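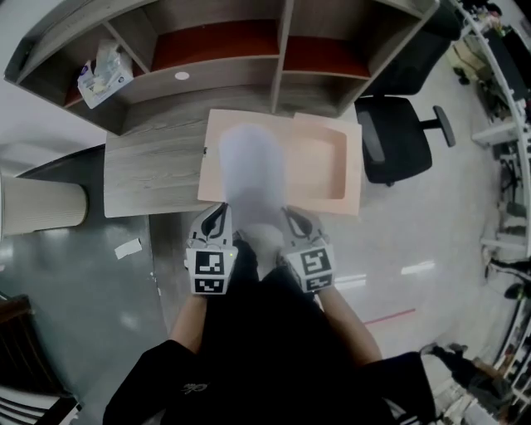
A Thursday at the Laing jam kitchen

I have been buying Laing preserves for years (the damson one, mostly, and more of it than I'd like to admit), so when they put up a sign-up sheet for their September open day I had my name on it before I'd finished my coffee. My sister-in-law was supposed to come too but she had a dentist thing, so off I went by myself with a cooler bag and very high hopes.

The kitchen is out past Pestville on the Wustness road. Do not trust the map on your phone! Mine wanted me to turn at the feed store, and you need to keep going until you see the orchard fence and the long green roof. There's gravel parking behind the building, and it was full by the time I pulled in, so I ended up on the grass next to a very muddy pickup.

We were split into groups of six, handed hairnets, and told to take off rings and watches. Our guide was Eilidh Skinner, who runs the cooking floor and talks fast, which I liked. She told us they cook 3000 jars on a normal day this time of year, and then she waved us through a set of swinging doors into the best smell I have ever walked into. Plums and hot sugar and a little bit of vinegar from the chutney side. I wanted to stand there for an hour.

The pans

I had pictured one gigantic vat, and I was completely wrong. They cook in open copper pans, fairly small ones, and each batch fills 47 jars. Eilidh says that if you go much bigger, the fruit sits on the heat too long before it sets and you lose the fresh taste. My own jam always goes dark and kind of caramel-y when I double the recipe, so that was a bit of a lightbulb for me. I'd been blaming my stove!

The man on the plum pan was Girish Thakur. He tests the set with a cold saucer, same as my grandmother did. He had a thermometer clipped on the side, too, but he said he mostly uses it to know when to start getting the saucers out. He let two of us push the jam with a fingertip to see it wrinkle. Mine wrinkled. I was very proud, even though I'd done nothing at all to earn it.

A few things I scribbled down while he was stirring:

Warm the sugar in a low oven first so the pan doesn't drop off the boil.
Don't skim until the end. You're just throwing jam away.
For plums, leave some of the skins in big pieces. They soften more than you think.
Let it sit ten minutes before you fill the jars, or all the fruit floats to the top.

That last one explains every jar of strawberry I've ever made.

Cranberry season, sort of

They'd already started trialing the holiday relish, and this part was run by Elmarie Du Plessis, who writes the recipes. This year's has cranberry, orange peel and a little pickled ginger. She had three versions out with crackers and asked us to vote with dried beans in a cup. I went for the middle one -- the sharpest one made my ears ring, and the sweet one tasted like pie filling. A woman in my group put all her beans in the sharp cup and gave the rest of us a look.

I asked about the Liltus pear butter, which vanished from the store near me last winter. It's coming back! Elmarie said they lost their pear supply for a season and she didn't want to make it with anything else. I may have clapped.

Labels and lunch

The labeling room was less exciting, I'll be truthful, and a bit loud, so we couldn't hear much. I did notice that every jar gets a batch number. The one they gave me to take home is 1018, and it's a greengage.

Lunch was in the barn next door, cooked by Faustine Aubert, who has a bakery stall in town and does these days with them. Cold ham, a sharp white cheese, big slabs of seeded bread, and a mustard made with their apricot jam stirred through it. I'm going to try that at home: two parts grainy mustard to one part jam, she said, and a pinch of salt. There was also a plum tart, but I was slow and got a corner piece with hardly any plum on it.

If you go

Tickets cover lunch and one jar. Wear closed shoes, they will turn you away in sandals (it happened to a guy ahead of me, and he had to borrow rubber boots). The shop takes cards. The afternoon tour is shorter and skips the tasting, so book the morning one if you can. Parking fills up by ten.

I came home with eleven jars, a sticky sleeve and a pound of sugar's worth of opinions. The plums on my counter are going in the pan tomorrow, and I'll post the recipe if it sets.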